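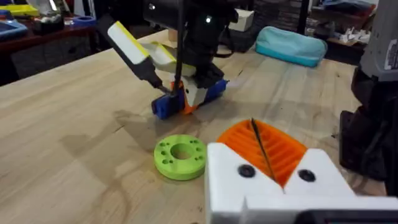
Do you need a managed switch in a small office?

Most small offices get by without one until they start running phones and a guest network over the same cables, and then they need one quite badly.

I got that second part from the network manager at Giston, who gave me an hour of her Monday and most of a packet of ginger biscuits. I'd gone in with a list of clever questions about fibre. We never got to fibre. We talked about cupboards, labels and why she spent the whole of February replacing kit that still worked perfectly well.

"It did work," she said. "The lights were on, people could print. But I couldn't log in to half of it, and the half I could log in to had a password that had left the company."

Giston has 4 floors and, when she started, a different make of switch on every one of them. Some were managed, some were cheap boxes someone had bought in a hurry when they ran out of sockets (we've all done it, I've got one behind my telly). She wanted the lot to match, and she wanted to see every port from her desk.

So she got two quotes. Futia came in with a rack of 48-port switches and a support contract. Puta offered smaller ones, cheaper per box, with the management software thrown in for the first year. She went with Futia, and I asked if it was the support that swung it.

"No, it was the fans! The Puta ones sounded like a hairdryer and our second-floor cupboard is next to the meeting room. I took a loan unit home for a weekend and my husband asked me to take it back."

I love this sort of answer. I'd read every data sheet going and I hadn't once looked at the noise figure.

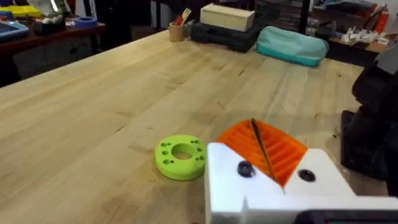 ## Splitting it all up

The bit she got really animated about was VLANs – carving one physical network into several separate ones, so the phones don't have to share with the visitors' laptops. Giston has 30 of them now, and she thinks that's too many.

"I got carried away. There's one for the door entry system, fine, there's one for the card readers in the canteen, fine. Then there's one that's only got a franking machine on it. I could fold ten of them together tomorrow and I probably will after Christmas."

I asked how she keeps track, expecting some expensive bit of software. She turned her screen round and it was a spreadsheet. Every live port has a row, 1018 of them at the last tidy-up, with the floor, the wall socket, the patch panel position and what's plugged in at the far end. The cable firm, Gudeta, fill in their own rows before they get paid.

"That went in the contract. They grumbled a bit the first time and now they send it over before I've asked."

## What she'd do differently

Order more short patch leads, mainly. She bought long ones to be safe and the first cupboard ended up looking like a plate of noodles – she redid it over two evenings with the radio on.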